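Justo Two-Arm Tool Case Package
Muneck Robotics / Research equipment / Methods and bundles

Software and training recipe for two-arm work on hinged cases with molded inserts. Runs on the arms you already have. Ships with the Wuisan training set, weights, task scripts, calibration sheet. Arms and grippers not included.

Status: in stock (download). Printed calibration sheet goes out separately, allow 7 working days.

What it is

Short version: one policy for both arms, fed by a head camera plus 2 wrist cameras, trained in stages. Stage one is the case. Opening, closing, clip, turning it square to the robot. Stage two is the tools, out and back into their slots. We used to train it all as one long task and the policy got lazy at the clip, it would start reaching for tools with the lid still shut. Splitting at the lid fixed most of that.

The other piece is the handover weight. Head view counts for more while the arms are travelling, wrist views take over near contact. Learned, not set by hand. You can freeze it if you want to run your own comparison (flag is in the config, see wiki).

Clip work is where the second arm earns its keep. One gripper steadies the case, the other goes for the clip. With a single arm the case just slides.
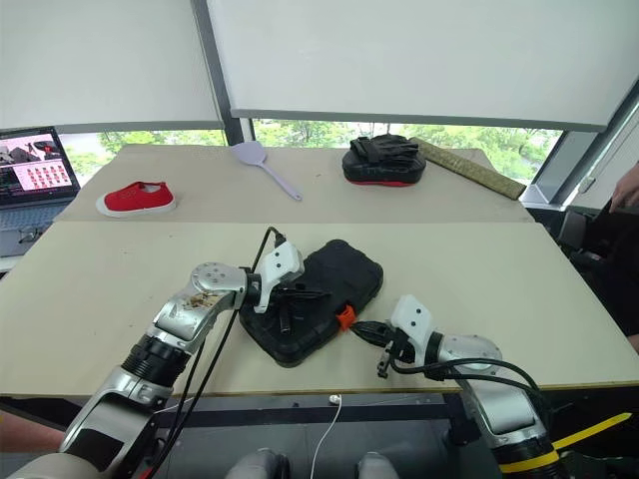

Does the case have to be lined up with the table edge before a run?
Any angle up to 45 degrees off square is fine, the starting positions in the training set were varied on purpose. Past that, expect the first reach to miss and retry.

What's in the package

- Wuisan set, 1,397 demonstrations, teleoperated, all camera streams and joint states synced at 30 Hz
- Weights for the staged policy and for the unstaged baseline
- Task scripts: open, close, pick, return, full pack
- Labels for stage boundaries, hand checked
- Evaluation sheet, the same one we use in Osten
- Failure clips. Lots of them. Please look at these first

Slots and thin tools

Returning a tool is harder then picking it up. Slots are tight, foam grabs the shafts, and at the last moment the fingers hide a good part of what you're trying to see from above. So the wrist views carry it. Thin shafts next to each other are the worst case, the policy has to work out which handle belongs to which shaft when one of the handles is covered.

Shiny and see-through bodies are a seperate problem. A tester pen in orange plastic blows out under window light and depth is more or less useless on it. We dropped depth altogether in the March release. Color only now. Smaller files too.

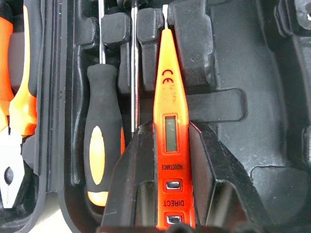

Wrist camera, voltage tester at the fingers, screwdriver alongside.

Results, briefly

Staged beats unstaged on the full pack. Gap is small on pick, big on return, biggest on anything that starts with the case closed. Tables are in the report and we'd rather you read them there with the error bars on. Freezing the handover weight hurts return most and barely touches opening.

What still goes wrong:
- Tool goes in the right slot, wrong way round. Counts as a fail on our sheet
- Lid catches a handle that's sitting proud
- Arms wait on each other. Not a crash, just a long pause. Timeout helps
- Fast transfers smear in the wrist view and the grip estimate lags behind. Slow the travel down if you see drops

Both wrist streams stay on all the time, including the arm that isn't doing much. The idle wrist often has the better look at the other gripper, and masking it out cost us on every task script. Don't unplug it to save bandwidth.
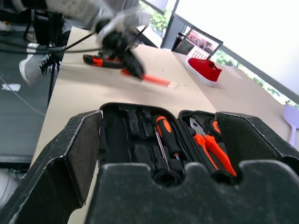
Kalliopi Tomić wrote in to ask if the idle stream could at least be run at half rate, as her group's recorder chokes on three cameras at full speed, and she added that the opening task looked no worse to her that way but the return task did. Same pattern on our side. Half rate is OK for open and close, keep full rate for pick, return and full pack. Option added in the current build.

What you need

- Two arms with parallel grippers, long narrow fingers preferred
- Fixed head camera with the whole case in view, both halves when open
- Wrist cameras, one per arm
- Table at a fixed height. Clutter at the back is fine, the set has plenty
- Blinds, if you sit next to windows. Not fully dark, just no direct sun on the insert
- One training machine with a decent GPU

Loose items beside the case are OK too. Tape rolls tend to get nudged before they get picked, so leave room on the side you place them.
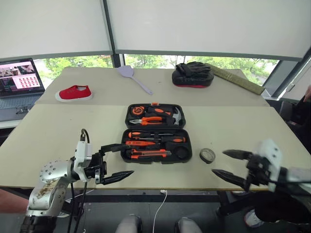 Case open, tools in both halves, electrical tape on the table to the right.

Ordering and support

Academic license is free, sign the form and you get a link. Commercial by quote. Custom cases: send us one and we record a top-up set in Osten, fine-tuned weights come back with it. Returns on custom work not possible, sorry.

Questions on the method or the labels go to Elfriede Hofstetter, license stuff to the sales desk.

Page updated 25 April 2023. Old weights still load but need the converter script.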